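Godislow Branch Library Advisory Board
Minutes of the October meeting

The meeting was called to order at 6:30 p.m. A quorum was present. The minutes of the previous meeting were approved as distributed.

1. Circulation. The branch reported 571 active cardholders, against a target of 600 for the year. The Board asked that lapsed cards be reported separately from now on.

2. Reading room furniture. Quotes were received from Pikon and Detari for replacement tables and 27 chairs. Pikon's quote includes delivery; Detari's does not. Members asked whether the existing tables could be kept for the study area, and staff will check their condition.

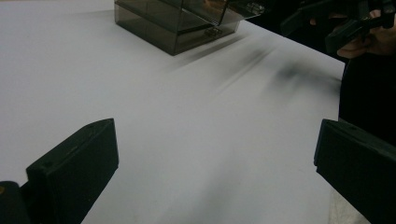 It was moved and seconded that the Pikon quote be accepted, subject to written confirmation of the delivery terms. The motion carried, 6 in favor and none opposed.

3. Sotomayor Street entrance. The automatic door remains out of service. The repair firm has ordered a part – no delivery date has been given. Patrons will continue to use the side entrance.

4. Holiday hours. The proposed schedule was adopted without changes and will be posted at the front desk.

5. Public comment. One resident asked for later closing in exam weeks. The request was referred to staff.

The meeting adjourned at 7:50 p.m.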